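Tray return line: where things stand after the first spring

Most of you who eat in the Florgate building have noticed that the tray return at the back of the canteen looks different from how it did at New Year. The old hatch is gone, the belt is shorter, and there is a screened-off bay where the sorting tables used to be. Several people have asked what is going on in there and what it means for the kitchen crew, so this item tries to answer both.

The short version is that a robot arm now does part of the clearing. It picks cups, mugs and drink cans off the return surface, stands the mugs in a wash rack and drops the cans in the deposit bin. Plates, cutlery and food waste are still handled by people. The arm has been running at lunch since March and at breakfast since the middle of April. Evening service is still done entirely by hand.

The project started with a complaint about wrists. Clearing at Florgate means the same reach and twist all through the lunch rush, and on a full day the return takes in 3000 pieces, counting everything down to the teaspoons. Two people on the crew had been moved to other work on medical advice the winter before. Frøydis Hägglund, who has run the dish room for nine years, asked management for either more people on the line or a different line. What she got was the second, with a promise that nobody's hours would be cut to pay for it. That promise is in writing and runs through the end of next year. The union local has a copy, and so does the front desk if you want to read it.

The equipment came through Irkley, the same company that services our dishwashers. Their engineer, Trygve Lundgren, spent most of January working on a simulated version of the return before any hardware was bolted down. The crew was invited to sit in, and a few did, mainly to point out what was missing. In the first version every mug arrived upright with its handle facing the same way. Anybody who has worked the hatch knows that people put mugs down any way they like, and a fair number end up on their sides.

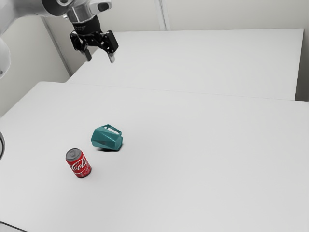
After that the practice runs got less tidy. Mugs were tipped over, turned around and placed close to cans, and the arm had to work out which to take first and where to grip. Handles turned out to be the hard part. If the fingers close on a handle at the wrong angle, the mug swings and can knock over whatever is next to it. Lundgren ended up with a rule that the arm takes the upright item first when two things are close together, then comes back for the one lying down. It is slower, and the crew asked him to keep it that way.

The rest of the simulation work was about what the arm should leave alone. It does not touch glasses, because broken glass on the belt shuts down the line. It does not touch anything with liquid above a certain level. Paper cups confuse it, and it is set to skip them. Whatever it skips goes on to the end of the belt, where a person picks it up.

What has changed for the crew

There were five people on the lunch return before, and there are still five. Two of them used to stand at the hatch for the full service. That position no longer exists. One person now works the end of the belt, taking plates and whatever the arm has passed over. Another watches the bay, empties the can bin and swaps out the wash racks. The two trade places every 60 minutes, and the schedule for that is taped up inside the dish room door. The other three jobs, scraping, loading and unloading, are about the same as they were.

Opinions in the dish room are mixed, and it would be wrong to write otherwise. Elsa Hovland, who had the hatch job longer than anyone, says her shoulder is better and she sleeps better. She also says the day feels longer. At the hatch she talked to people as they dropped off their trays, and in the bay there is a screen between her and the dining room. She has asked for part of the screen to be replaced with a clear panel. Irkley has said this can be done as long as the panel meets the same height requirement, and it is on the list for summer.

Ottar Sundqvist likes the new setup less. His view is that the arm is fine when the room is half full and a nuisance when it is packed. During the peak the belt backs up, the arm keeps its own pace, and the person at the end gets a wave of things it has skipped. He is right that this happens. On busy days in April the crew switched the arm off for part of the rush and cleared by hand. They are allowed to do this whenever they judge it necessary, and no one has to fill out a form for it. The switch is the green one on the post by the sink. Please leave it to them.

Training took longer than planned. Irkley had offered one afternoon, and in the end everybody on the line got two full days, paid, with the second one coming after they had used the system for a couple of weeks. That second day was the useful one. By then people had real questions, such as what to do when a mug is wedged against the guide rail, or why the arm sometimes stops above an item and waits. (It is checking its grip position again. Give it a moment.) Tuva Solheim from our evening crew has also taken both days, although the arm is not used on her shift, and she can help out at lunch if someone is sick.

Breakage is one thing people keep asking about. We lost more mugs than usual in March, nearly 90 for the month. Most went in the first week, when the wash racks were set slightly too far from the arm. The racks have since been moved. April was back to what we would call a normal month, and the chipped ones have been replaced from the stock at Wistutlow.

The noise has gone down, which the tables nearest the return will have noticed. Cans used to be thrown into a steel bin from the hatch. The new bin has a rubber chute.

What comes next

Over the summer the crew and Irkley will go through the backup problem at peak times. One idea is a wider belt, and another is a second drop point on the stairs side so that everything does not arrive in one place. The wider belt is expensive and would close the return for several days. The second drop point is cheaper but puts one person on their own, away from the rest of the line, and the crew has said it does not want that. Nothing has been decided.

The Rønning building has asked for the same equipment. Its canteen is smaller and has a different kind of return, with shelves on wheels and no belt, so it would not be a straight copy. Frøydis and Ottar are both going over in May to talk with the kitchen there about how the work has changed and what they would ask for up front if they were starting again. Ottar's list begins with the training days.

Until then, a few things that help the people on the line. Empty your mug before you set it down. Keep cans and mugs off the plates, and put napkins in the waste slot. Do not stack mugs inside each other, as the arm will pass over the whole stack and someone will have to pull them apart at the end of the belt. If the return is full, wait for it to move or hand your tray to the person at the end.

Questions about the equipment can go to Trygve Lundgren, who is in the building most mornings until 11. Questions about shifts and duties go to Frøydis in the dish room, preferably after the lunch service is over.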